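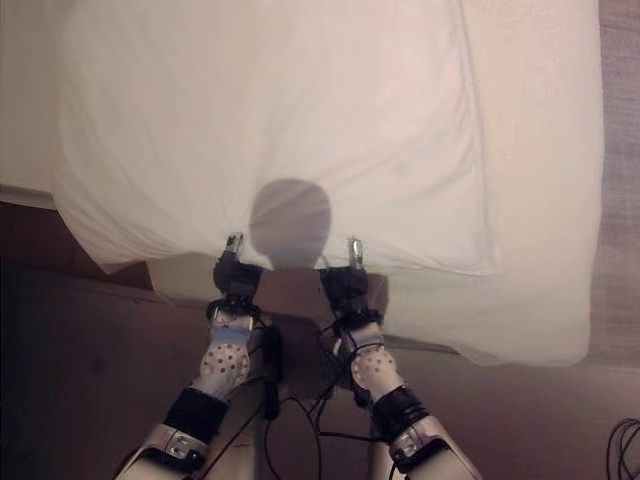

Budmont Street Food Weekend, moved to the old rail yard?? who's going

senga_h
Saw the flyer at the bakery. March again, but rail yard this time, not the square. Free to get in, you buy tasting tickets. Anybody know about parking

Bratel_Bob
Parking is gonna be a mess. 68 vendors last year and the square could barely take it. Yard has what, one gate

efua.opoku
Two gates. Second one's on the Yimer side, by the feed store. I have a booth this year (peanut stew, come find me) and vendors load in there at 8 in the morning, then it opens for walkers.

Bratel_Bob
ok two gates. still a mess

fasilw
I liked the square. Shops on the square made their money that weekend. Now they get nothing and its a 15 minute walk w/ kids

senga_h
Shops on the square complained every single year Fasil. Trash, noise, people using their restrooms

fasilw
Some did. Not all. My aunt sold 247 coffees in one day

noleo_nights
Coming from Noleo, staying over so we can do both days. Booked already, rooms going fast. Couldn't care less where it is as long as the dumpling people are back

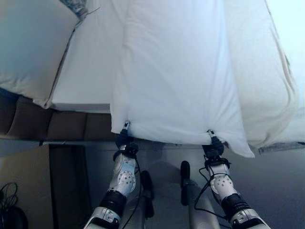 White sheets, Noleo

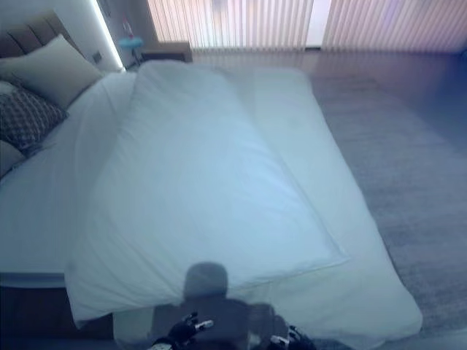

Three pillows and a big folded duvet

efua.opoku
Dumpling people are back!! Two spots down from me. Get there before noon, they ran out last time

Bratel_Bob
what are tickets

asnakech_y
Same price as last year I think, sold in strips. Don't buy too many up front, they don't refund. I still have a strip in my kitchen drawer

fasilw
See thats the other thing. No refunds, and now you can't use leftovers at the shops like you could on the square

asnakech_y
You could do that??

fasilw
At four or five of them yeah. Nobody advertised it

senga_h
Ok that I will miss. Still think the yard is better, you couldn't move by 2pm last time. Is the music stage coming too or just food

efua.opoku
Small stage by the Yimer gate. Sofia Antunes is doing the evening set, thats all I've heard

Bratel_Bob
so stage AND vendor trucks at the same gate. great

efua.opoku
Trucks are out by then Bob

Bratel_Bob
we'll see. save me some stew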